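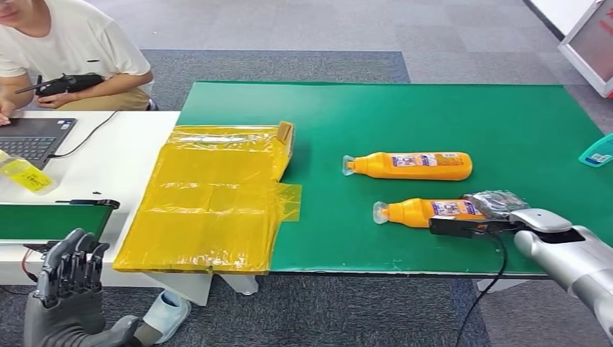 Squeeze Bottles Should Be Packed Twice

My position is that any bottle with a nozzle cap should go into an inner bag before it goes into a mailer, and that the seller should pay for the inner bag. The usual objection is cost. The second is plastic. Both deserve an answer, but the mechanics come first.

A squeeze bottle is a container designed to fail under pressure. The walls are thin so that a hand can deform them. The nozzle is narrow so that deformation produces a controlled stream. Put the same bottle in a soft mailer, put the mailer under a carton in a van, and the carton does what the hand does. The only thing resisting it is the closure, and closures on household products are sized for a shelf, where the bottle stands upright and the liquid never touches the seal for long.

In transit the bottle lies on its side. Nearly all of them do, because a poly mailer has no base and a filled bottle has no reason to stay standing in it. The liquid sits against the cap for the whole trip. A seal that would hold for years upright now has to hold sideways, under a changing load, through whatever temperature the depot happens to be.

For 3 years I handled returns for a small household goods distributor. Our best-selling liquid came from Priltton, and the second best from Okafor, in a bottle of nearly the same shape. Over one autumn we logged 591 returned parcels that contained at least one bottle. Of those, 138 had leaked. We had no budget for a study, so the log recorded only the product, the packing method and whether the other contents could be resold. It was enough to change my mind on two points.

First, the cap style mattered less than I expected. I had assumed flip tops would be the main offenders and that screw-down nozzles would be fine. Both leaked. The difference was in how much came out before the parcel reached us, and that depended mostly on how hard the mailer had been pulled closed around the contents.

Second, the inner bag rarely prevented a leak, and it was still worth using. A bagged bottle that leaked ruined one item. An unbagged bottle that leaked ruined the order, and sometimes the order next to it, because a mailer flap is closed along one line of adhesive and liquid finds the corners. Most of our write-offs were towels, paper goods and boxed items that had done nothing wrong except travel with detergent.

On cost: a clear bag of the right size, bought in cartons of 1,000, was the cheapest consumable at our packing bench. It cost less than the label. The labor was larger, a few seconds per bottle once the bags were hung open on a peg at the right height. Hoi-yan Hsu, who ran the bench, put the peg up herself one Saturday and the complaints about bagging stopped. When the bags had been kept in a drawer, packers skipped the step whenever the line was busy. I draw a general conclusion from this - most arguments about whether a packing step is worthwhile are arguments about where the materials are kept.

On plastic: the objection is fair. A mailer is already a plastic bag, and adding a second one looks like the sort of thing a buyer photographs and complains about. But the comparison has to include the replacement. A ruined order is sent again in full, with a new mailer, a new label and new goods, and the old goods are thrown away. One thin bag weighs very little against that. If a seller wants to cut plastic, the better target is oversized mailers. We were sent two sizes by our supplier, Nuron, and the large one was used for almost everything because it was on top of the pile. Too large a mailer lets bottles slide and knock against each other, and it uses more film to do it.

Cardboard is often proposed as the clean solution. For four bottles or more I agree. For one or two, a box small enough to hold them still is hard to stock, and a box that is too big needs filler. Tresar, a competitor of ours, moved everything to one box size and filled the gaps with paper. I ordered from them to look at the result. The bottles arrived intact and the paper filled a kitchen bin.

There is a cheaper measure that should be used along with the bag: tape over the cap. One strip, run from the shoulder of the bottle up across the nozzle and down the other side, keeps a flip top shut and stops a screw cap from backing off. It should not be wrapped around the label. Buyers who peel the tape and take half the printed directions with it will write to you, and they will be right to.

Two bottles in one mailer should be laid caps the same way, each in its own bag. Laid head to tail they pack a little flatter, but the nozzle of one then rests against the base of the other, and the base is the hardest part of the bottle. Sharing one bag between two saves nothing worth having. When one leaks, the other arrives coated, and most customers count that as two.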